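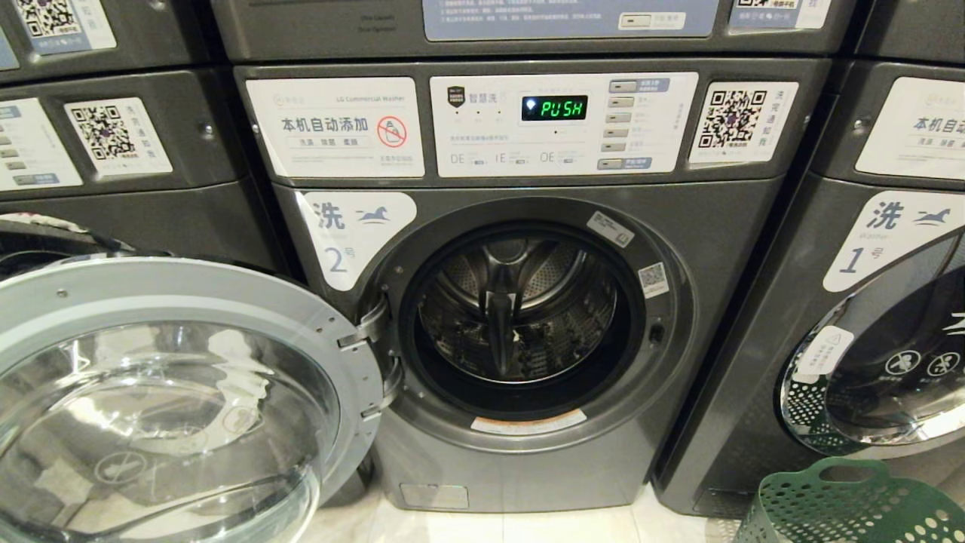

营地自助洗衣房，滚筒机，舱门敞开

旧墓园能不能撑起一条旅游线路？奥格尔维镇（Ogilvie）方案讨论

gravel_road 发表于 2014年2月8日
镇旅游处把墓园线路的草案挂出来了，征求意见到6月截止。要点如下：
线路全长3公里，起点为老火车站，终点为镇北墓园。沿线设15块解说牌，墓园内占13块，其余两块在车站和旧邮局。登记在册的1930年以前墓葬共132座，碑文可辨认的不到一半。
草案的判断是，过夜游客减少的原因在于镇上缺少半日项目，多数人加完油直接去德罗里斯峡谷（Droris）。我同意这个判断，但对执行部分有疑问：解说牌文字由谁核对，没有写。

Dralgate老王 回复：
德拉尔盖特前几年做过类似的东西。牌子立起来以后没有列维护预算，铝板褪色，第二个夏天就读不了。建议先问清楚材质和更换周期，再谈内容。

saltbush77 回复：
不看好。墓园不是景点，愿意专程来看的是家谱爱好者，这部分人数量有限，而且大多自带资料。同样的钱用来延长游客中心开放时间，效果更容易衡量。现在下午三点关门，从峡谷回来的车根本赶不上。

gravel_road 回复：
开放时间属于运营经费，线路属于基建拨款，两笔钱不能互换。草案附件二写了资金来源，可以看一下。

saltbush77 回复：
看过了。附件二同时写明，基建完成后的维护由镇里自筹，所以最后还是落到运营经费上。

红土路口 回复：
补充一点史料方面的问题。墓园东区是早年驼队和修路工人的墓，登记簿上姓名拼写前后不一致，同一个人可能出现两次。132这个数字是按登记条目算的，实际墓数需要现场核对。上牌之前应当先做这一步，否则错误固定在金属板上，改起来很贵。另外东区部分家庭仍有后人在本地，碑文照片是否公开，要逐户征得同意。

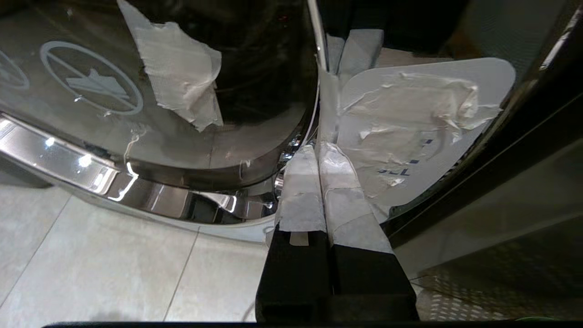
Dralgate老王说，他赞成先核对再上牌，当年德拉尔盖特有两块牌子把年份写错，至今没换。他的意见是第一期只做车站、邮局和墓园入口，其余的用印刷折页代替，折页改版成本低。

gravel_road 回复：
折页的问题是发放点。游客中心三点关门，又回到前面那个问题。房车营地和加油站可以放，但要有人补货。

flelico_tours 回复：
我们弗莱利科（Flelico）的线路车每周在镇上停两次，每次停留时间不超过一小时，走完3公里不现实。如果墓园门口有大巴停车位，我们可以直接送到门口，只看墓园部分。草案图纸上门口只画了小车位，转弯半径不够。

红土路口 回复：
门口那块地是碎石面，下面有一段老排水沟，重车压上去不行。停车位放在南侧路肩比较合适，步行过去也就几分钟。

saltbush77 回复：
如果大巴能停，我的反对意见可以撤回一半。另一半还是维护费，草案里应该写明年度金额和负责部门。

gravel_road 回复：
汇总一下准备提交的意见：一，上牌前现场核对墓葬登记；二，列出解说牌材质、更换周期和年度维护费；三，南侧路肩设大巴停车位；四，东区内容先征求后人同意。有补充的请直接跟帖，注明对应草案的页码。

Dralgate老王 回复：
第二条对应第9页的表格，合计那一栏是空的。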